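Section 3 - Cup pickup at the Skoltetti table, Milum canteen
Rev. Tuesday, August 17, 2021 - I. Wunderlich

Who does what now
The arm takes cups off the table. You no longer stand at the return belt all shift. You set up, watch, wipe, and clear jams. Two people per shift stay on the roster, same hours as before. Breaks are not tied to the arm - press HOLD and go.

Before start
1. Wipe the table. Dry it too, wet wood throws off the grip.
2. Cables on the floor, off the walkway.
3. Turn key to SETUP. Wait for the green light.
4. Run the wrist test. Full 360 degrees, no knocking sounds. Knocking = stop, call Grønli desk, ext. 1731.

Teaching a cup
5. Lay one cup on its side. Empty.
6. Jog the arm down slow. Speed 3, no higher.
7. Close the fingers untill they touch the cup wall, then stop. Don't squeeze.
8. Press SAVE. Name the cup by color, so the next shift can find it.

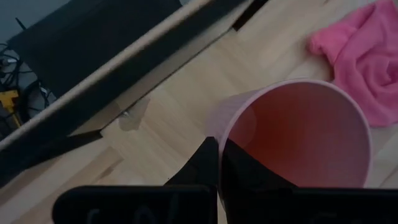
Fig. 3-1. Pink cup on its side, fingertips against the lower part. Cloth at upper right.

CAUTION: Hands off the table when the key is on RUN. Cloths too - pick them up first.

9. Key to RUN. Watch the first tray all the way through.
10. Dropped cup? HOLD, pick it up by hand, RESUME. No need to log single drops.

Note: Counter resets at 2,000 cups. Normal. Change the finger pads then, spares are in the Ellska drawer.

Note: If the arm is down, go back to hand sorting. Dont wait for a call back. Write the time it stopped on the shift sheet, next shift needs it.

Glass and steel cups - see Section 4. Not before November.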